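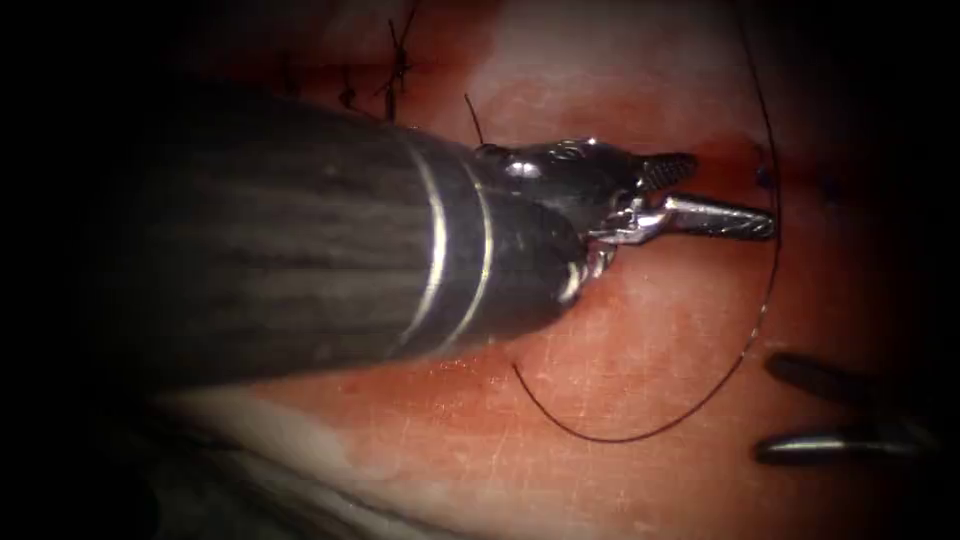

Progress report to the Lulley Fund
Suturing practice and tissue closure work
Submitted by Tatiana Jelínek, project lead, Stisach
Tuesday, March 15, 2022

Summary

Work on the closure project is on schedule in two of its three parts. The practice sessions have been running since the room opened, and the stitching protocol is settled. The written teaching material is behind, and I explain the delay further down. We are not asking for more money in this period. We are asking to move part of the travel line into supplies.

What the grant pays for

For readers who have joined the fund since our last report: the project is about closing incisions in soft tissue with interrupted and running stitches, and about teaching people to do it evenly. The grant covers suture, needles, tissue, instrument servicing, and the hours of one technician. Room costs are carried by Stisach and do not appear in the accounts.

Practice sessions

Sessions last half a day. Each one starts with a fresh incision, and the person at the controls closes it from one end to the other. We ask for equal bites on both sides of the cut and equal spacing along it. We ask for knots that lie flat and sit to one side of the line.

Spacing has been the easier of these to teach. Most trainees get it right once they stop looking only at the last stitch and start looking at the whole line. Bite depth takes longer. A shallow bite looks fine until the thread is tightened, and then the edges roll or the stitch pulls through. We now have trainees stop after the first pass and check both edges before they tie.

Knots remain the slowest step. The usual trouble is the tail. If it is left too short it slips out of the loop, and if it is too long it gets caught up with the working end and has to be sorted out before the second throw. We have set a working tail length of 3 centimeters, marked on a card beside the screen, and this has cut down on restarts.

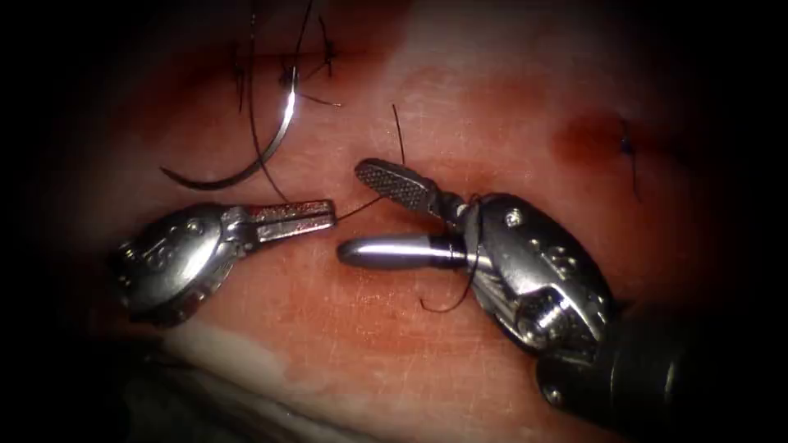 We use black suture for all practice work. Dark thread is easier to follow against pink tissue, especially near the edges of the view where the light drops off. We tried an undyed thread from Michalík in the fall and went back to black after two sessions. The undyed thread handled well enough, but trainees kept losing the tail in the glare.

Where to put the needle while tying has also been written into the protocol. Some people prefer to keep hold of it, others to lay it down on the tissue. Either is allowed, as long as it stays in view. A needle that leaves the view stops the session until it is found.

Instruments

The jaws and wrists are inspected before and after every session, with most of the attention on the cables and the gripping faces. One needle driver went back to Simum for a worn cable and was returned in good order. Cleaning takes longer than we planned for. Blood dries in the serrations, and the joints need a second rinse. The technician's hours have been adjusted to allow 20 minutes for this at the end of each session -- the original plan had it folded into general cleanup.

Supplies and budget

Suture use is higher than forecast. Beginners cut away more thread than we expected, and a length that should last for several stitches is often used up on one or two. Tissue costs are as planned. We would like to move 900 dollars from travel to supplies. The travel money was set aside for a visit to the Michalík workshop, and that meeting was held by phone.

Teaching material

The handbook was due with this report. There are 4 chapters planned. The ones on needle handling and on bite and spacing are written and have been tried out with trainees. The chapter on knots is in draft and needs new drawings, as the first set showed the throws from the wrong side. The last chapter, on checking a finished closure, has not been started. I had meant to write it over the winter, but the time went to covering sessions while the technician was on leave.

Next period

Sessions continue at the present rate. We will add curved incisions once the current group can close a straight one without help. The knot chapter will be sent to the fund as soon as the drawings are done, and the full handbook is now planned for August. The next report will include the supply figures by month, as the fund requested.

Please let me know if the budget change needs a separate form.

Tatiana Jelínek
Stisach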